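**Block-sorting cell, Sturdale: service notes, 24th February**

The gripper was re-zeroed after 2,000 cycles. Rizwan Naqvi reset the fingertip height over the dark liner in the metal tray, then reran the pick routine with red and blue cubes at reduced speed. 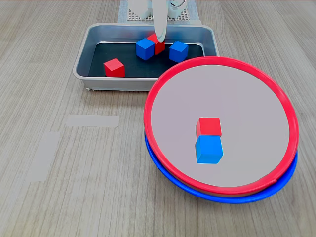 Finger screws get checked every 30 hours of run time, arm base bolts every 13 shifts. Wipe the fingers with a dry cloth only. If the tray is moved, repeat the height check before the next run and enter the new offset in the log. The Prinholm cell goes onto the same schedule in July.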